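About Vetent
Small-part sorting cells, built, taught and supported from our workshop in Dultberg
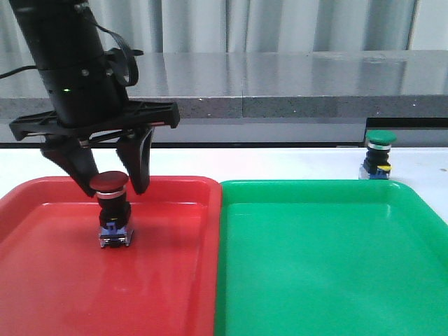 Vetent supplies tabletop robot cells to firms that handle small electrical and mechanical parts in short runs. Our customers are panel builders, repair depots, kitting rooms and training colleges. Most of them had looked at a full-size automation line and found that the volumes did not support one.

The company was started by Mpho Ngcobo and Tshepo Oosthuizen, who had worked together on control panel assembly. Panel shops receive switches, lamps and contact blocks in mixed cartons, and someone has to sort them before wiring starts. The first Vetent cell was built to do that one job. It is still the job we are asked about most.

What we supply

Our standard product is the Sang cell. It consists of one arm, one two-finger gripper, a fixed camera, a controller and a set of work trays. The cell stands on a customer's existing bench, provided the bench is level and does not move when leaned on. It needs a single-phase outlet. Compressed air is not required, as the gripper is electric.

Fingers are changed by hand with a hex key. We stock several profiles and cut others to order from a sample part. Push-button switches, for example, have a round cap, a narrower body and exposed terminals at the base, and the fingers have to close on the body without loading the terminals. Customers are asked to send at least one of every variant they intend to run, including the ones they consider identical.

Trays are shallow plastic with raised rims. Color is used as the destination code: a part goes to the tray that matches it, or to whichever tray the customer's own table assigns. Any tray of similar depth can be used after a short recalibration.

Sang is sold in two versions. The bench version is described above. The college version has the same hardware with a reduced speed limit, a lesson pack and an unlocked program editor.

How a cell is taught

We do not write a motion program for each part. A Vetent technician guides the arm through the pick and place by hand, with the parts set down in different positions and orientations, and the controller builds its task from those recordings. A typical two-part sort takes 300 recordings. Parts that roll, tangle or reflect strongly take more.

After teaching, the cell is run on the customer's own stock and the failed picks are logged by type. The usual types are a missed grasp, a part dropped in transit, a part placed on a rim and a part placed in the wrong tray. The log is handed over in full with the acceptance report. If the result is below the figure agreed in the order, we record again at our cost.

Customers can add parts themselves after a training session at our workshop or theirs. Training is for a maximum of two people per cell.

What the cell does not do

Sang is not suited to parts heavier than the rated load of the gripper, to oily parts, or to food. It does not test what it picks up. A switch with a failed contact will be sorted correctly and will still be a failed switch. We are developing a continuity test station under the name Eltness. It was shown to existing customers in July 2019 and is not yet on general sale.

Where we work

All cells are assembled and taught in Dultberg, in a building shared with a sheet metal firm that also makes our base plates. Nearly 55 cells are in service. Spare fingers, cables and trays are held in stock. Controllers are repaired on site and a loan unit is sent out while the work is done.

Mpho Ngcobo is responsible for mechanical design and gripper work. Tshepo Oosthuizen is responsible for controls, teaching and customer training. Either of them will answer a technical inquiry directly.

Trials

A paid trial can be arranged before an order is placed. Send us a sample box of parts, a note of the present sorting method and the tray layout you would like. We return the parts with video of the run, the failure log and a written quotation. The trial fee is deducted from the price of the cell if an order follows.

Workshop visits are by appointment. The workshop is closed for stock count during the last week of November.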